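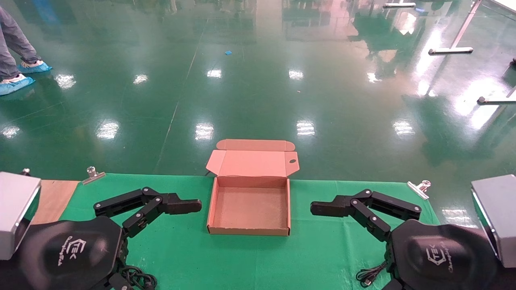 Last updated: 16 June 2023

Review: Haluson two-arm packing cell, seen at the Gandon open day

Short version: good grippers, messy cabling, decent lunch. Would I buy one? Not yet. Notes typed up fast, sorry for typos.

Went in April. Gandon had several stations going, I spent most of my time at the box one. Two arms, black linkage grippers with TEK printed on the bases, one mailer carton on a green cloth. Job is to take the open carton, fold the lid over, tuck the flap. Sounds like nothing. If you ship small parts you know it's the step that eats your afternoon.

What I liked

The fingertips. Flat, thin, no bulk at the end, so they can get down beside a low wall without knocking the carton around. Parallel bars, plain silver bolts at the pivots, all out in the open. I'd be happy servicing that. Our current Tyagi unit hides everything under a cover and you need half a day to reach a pin.

Speed was fine. Not fast. They quote up to 200 cartons an hour with the feeder added, the demo was set slower and they said so up front. Points for that.

Changeover: new carton size took a couple of minutes on the tablet. I asked for an odd one from my bag and they let me try it. First go missed the tuck, second and third went in clean.

What I didn't

Cables. A whole tangle hanging down under the left gripper and over the edge of the cloth. On a shop floor somebody's sleeve finds that in week one. Asked about a cable tray, was told it's an option. Should be standard.

Cloth held on with binder clips. Fine for a demo table I guess, but I wanted to see the real fixture plate and they didnt have one out.

Side ears on the lid are still the weak spot. Stiff new board ok, softer board it hesitates.

No price on the sheet. Had to ask twice. The support plan is 133 a month on top, Salus does the safety sign-off and bills separately. Read that part carefully before you sign anyting.

The visit itself

Well run. Shoe covers at the door, bring socks you can stand in all day because those floors are hard. Very shiny green floor, overhead lights bouncing off it everywhere, which made the tablet tough to read from one side. Parking is tight, get there early.

Staff knew thier stuff and didn't push.

Score: 7/10 for the cell, 8 for the day. Going back when the feeder version is on show, and I'm bringing a stack of our own soft-board cartons.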